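Wie kommt eine Tablette eigentlich in die Apotheke?

Für Kinder erklärt - von Oana Enache

Du hast Halsweh, Mama geht in die Apotheke, kommt mit einer Schachtel zurück. Fertig. Aber vorher? Vorher ist ganz schön viel passiert.

Zuerst der Wirkstoff. So heißt der Teil der Medizin, der wirklich hilft. Davon steckt oft nur ein winziges bisschen in einer Tablette. Der Rest sind Hilfsstoffe: Stärke zum Beispiel oder Milchzucker. Ohne die wäre die Tablette so klein, dass du sie kaum greifen könntest.

Dann wird gemischt. In der Fabrik von Zesteck kommen 80 Kilo Pulver auf einmal in eine große Trommel. Die dreht sich und dreht sich. Überall muss gleich viel Wirkstoff hin, sonst ist eine Tablette zu stark und die nächste zu schwach.
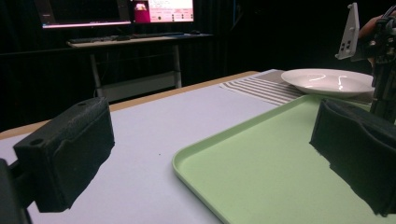 Grünes Tablett am hellen Tisch

Jetzt pressen! Ein Stempel von oben, einer von unten, zack - Tablette. Manche Maschinen schaffen mehr als 1.000 Stück in der Minute. Danach kriegen manche noch einen Überzug, damit sie nicht so bitter schmecken. Oder damit sie erst im Darm aufgehen und nicht schon im Magen.

Und dann? Prüfen. Im Labor schaut man: Wie schwer ist sie? Zerbröselt sie? Wie schnell löst sie sich im Wasser auf? Costel Matei arbeitet in so einem Labor. "Wenn etwas nicht stimmt, bleibt alles hier", sagt er. Alles heisst: die ganze Ladung. Die nennt man Charge (sprich: Scharsche). Jede Charge hat eine Nummer, die steht auch auf der Schachtel. Schau mal mit einem Erwachsenen nach!

Zum Schluss verpacken. Die Tabletten kommen in Blister, das sind die Streifen zum Rausdrücken. Dazu der Zettel mit der winzigen Schrift, der Beipackzetel. Ab in die Schachtel, ab in den Lastwagen, ab zur Apotheke.

Wichtig: Medizin nie allein nehmen. Auch nicht, wenn sie wie ein Bonbon aussieht. Immer erst fragen!

Wörter zum Merken
Wirkstoff - das, was hilft
Charge - alles, was zusammen hergestellt wurde
Blister - Streifen mit Tabletten drin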